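I have worked the packing benches at Skindton for 23 years, and when the two-handed robots came in August I expected to dislike them. I still do, some mornings. But I've had a few months to stand beside them now, and my feelings have gotten more complicated than I'd planned on.

The easy part of our job was always the sorting. You take a thing, you look at its color, you put it where it belongs, and while your hands are doing that you talk to the person next to you. Bontu Shiferaw and I raised five kids between us over that bench, mostly by talking. Now the sorting is what the robots are learning first, and it begins on a computer, with little blocks and plates, long before anything reaches our floor.

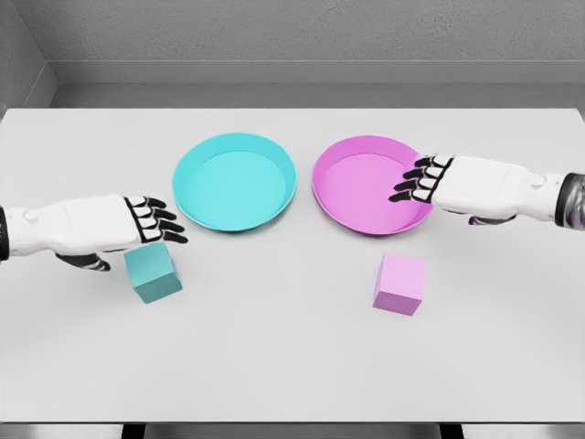

Does a robot that takes over the easy work make the day easier for the people who are left? It makes the day shorter on boring jobs and longer on hard ones, and in my experience that leaves people more tired.

What comes to us these days is whatever the machines set aside - the torn boxes, the mixed orders, the returns with a sad note tucked inside. Every one of them wants your full attention. Hideaki Sakai, our shift lead, noticed it before the managers did, and he asked for a 3 o'clock break on top of the usual one. We got it, and I'd call it the best thing to come out of the whole business.

So I'm not asking anybody to send the robots back. My wrists are grateful to them, truly. I would only ask that when a company counts up the hours it has saved, it gives a few of them back to the people at the bench, and lets us have some of the easy work too. Bontu and I still have plenty to talk about.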